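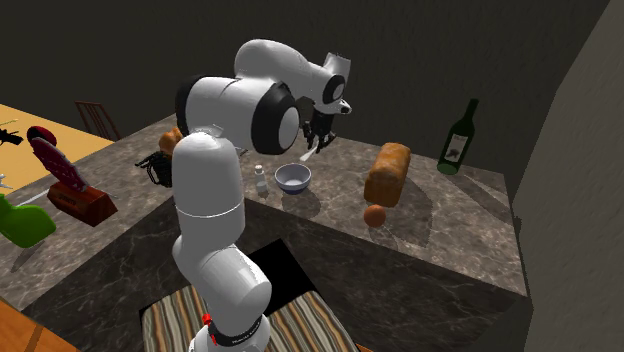
Encimera de piedra en forma de L. Recreación por ordenador.

NOTA DE PRENSA

Dulldale pone en duda las encimeras de piedra «sin mantenimiento»

La asociación de usuarios revisa 31 folletos comerciales y encuentra pocas condiciones por escrito y muchas en letra pequeña

8 de enero de 2024. La asociación de usuarios Dulldale pide a fabricantes y tiendas de cocinas que dejen de anunciar la piedra natural como un material «sin mantenimiento» mientras no expliquen qué entienden por esa expresión. La petición acompaña a un informe sobre publicidad de encimeras en el que se han leído 31 folletos recogidos en tiendas, ferias y páginas de venta.

La frase aparece con variantes. Unos hablan de «cero cuidados», otros de una superficie «para toda la vida», y alguno llega a prometer una cocina «que se olvida de las manchas». Dulldale no sabe muy bien qué quiere decir esto último y, después de preguntarlo por escrito a la empresa que lo publica, sigue sin saberlo.

El mármol es una piedra caliza transformada. El vinagre, el zumo de limón, el vino y buena parte de los antical domésticos le atacan el pulido y dejan una marca mate que ningún paño quita. Cualquier marmolista lo explica en el mostrador si se le pregunta. El folleto suele guardárselo para la última página, debajo de las medidas, o lo deja para la hoja de garantía que se entrega con la factura, cuando la cocina ya está montada.

El granito aguanta mejor los ácidos, pero tampoco sale gratis. Según la variedad absorbe más o menos, y las más porosas necesitan un sellador que hay que renovar. ¿Cada cuánto? Depende del folleto. En los revisados hay plazos distintos para piedras que se venden con el mismo nombre, y varios no dan ninguno.

Lo que dice la garantía

El informe se detiene en el programa Ruggiero, una ampliación de garantía que comercializa la cadena Esell junto con sus encimeras. El cliente paga unos 500 euros y recibe una cobertura que el vendedor resume como «total». Leídas las condiciones, quedan fuera las marcas de ácido, las manchas de grasa que no se hayan limpiado «de inmediato», los golpes en el canto, las fisuras junto al fregadero y cualquier daño producido por calor. Dulldale se pregunta qué queda dentro.

Para conservar la cobertura hay que acreditar además que el sellado se ha hecho con el producto de la propia cadena y guardar los recibos. Una encimera sin mantenimiento, por tanto, que pierde la garantía si no se mantiene.

«No tengo nada contra el mármol, en mi casa lo hay y está lleno de cercos», afirma Settimio Cirillo, coordinador del informe. «Me gusta así. Lo que no me gusta es que a la gente le cobren un suplemento por una tranquilidad que luego no está en el contrato».

La asociación tampoco se fía de los ensayos que citan algunas marcas. En el catálogo de Fistton se habla de una «resistencia demostrada a los líquidos habituales del hogar», con una gráfica sin unidades y sin mención de los líquidos empleados. Dulldale ha solicitado el ensayo completo. La respuesta fue un segundo ejemplar del catálogo.

Cubiertos, ollas y otras pruebas de tienda

Otro capítulo se ocupa de las demostraciones en el punto de venta. Pasar una llave o un tenedor por la superficie y enseñar que «no se raya» impresiona, pero dice poco. El acero de un cubierto corriente puede dejar en una piedra pulida un trazo gris de metal que se va con un limpiador adecuado, y eso no es lo mismo que un arañazo. En cambio, los granos de arena que vienen con las verduras o bajo una maceta sí rayan el mármol, y nadie los lleva a la tienda.

Con el calor ocurre algo parecido. La piedra soporta mal los cambios bruscos, sobre todo cerca de los huecos de la placa y del fregadero, donde la pieza es más estrecha. Una olla apoyada un momento delante del cliente no demuestra nada sobre lo que pasará tras años de uso.

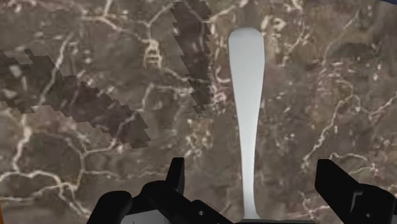

Luana Honorato cree que el informe carga demasiado contra las tiendas y que el comprador también debería leer lo que firma. A su juicio, quien elige mármol para cocinar sabe de sobra que se marcará, y obligar a poner advertencias en cada anuncio solo servirá para que los folletos sean más largos y se lean todavía menos.

Dulldale recoge la objeción, que se planteó durante la presentación del borrador, y la comparte a medias. Es verdad que un texto más largo no informa mejor. También lo es que «sin mantenimiento» son dos palabras y que bastaría con borrarlas.

Qué se pide

La asociación reclama 4 cambios que considera baratos y fáciles de comprobar:

Que el folleto indique el nombre geológico de la piedra junto al comercial.
Que se diga en la misma página si necesita sellado y con qué frecuencia.
Que las exclusiones de la garantía se entreguen antes del presupuesto definitivo.
Que todo ensayo citado pueda consultarse entero.

De las empresas contactadas, 3 han contestado que estudiarán la propuesta. Dulldale ha oído esa frase otras veces y prefiere no contarla todavía como un compromiso. En abril volverá a recoger los folletos en los mismos puntos de venta y publicará cuáles han cambiado y cuáles no.

Mientras tanto, a quien esté a punto de encargar una cocina le aconseja pedir un retal de la misma piedra, dejarle encima medio limón toda una noche y mirarlo por la mañana a contraluz. Si la tienda no quiere dar el retal, conviene preguntar por qué.

El informe completo y las tablas con los plazos de sellado pueden solicitarse a la oficina de Dulldale.

Contacto para medios: Pierina Fabbri, gabinete de comunicación de Dulldale.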